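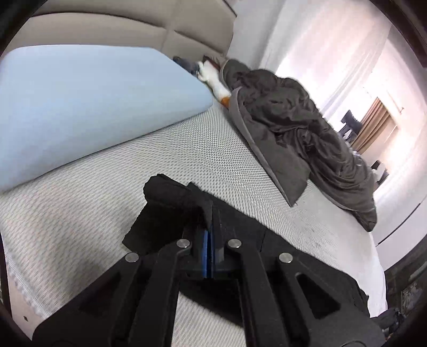 December, started 7:40 a.m.

Second soak of the Jodell madder, same pot as before. Weighed out 940 g of chopped root and covered it with rainwater from the barrel. Tap water went too orange last time and Olga wants the brick red for the Pleseck order.

Held it under 60 C by the probe. It crept up once while I was on the phone with Carleen. Turned the ring down and added a jug of cold. No brown showing in the liquor yet.

Skeins: 22 total, all the Stultside two-ply, alum mordant. Three of them have the old cotton ties and need to be retied before they go in. Clem, the new ties are in the drawer under the scale.

Test strip at 9 minutes was pale pink, about what I expected. Strip at one hour was close to the card but a little yellow. Added a pinch of chalk and stirred. Next strip was better. Stapled all of them on the facing page.

Still to do:
Rinse water pH, meter needs a new battery
Ask Mereana if the Peixoto cochineal got paid for
Iron dip on one spare skein only

Leaving the bath to cool overnight with the lid on. Don't lift the skeins before I get in.

B. Hollis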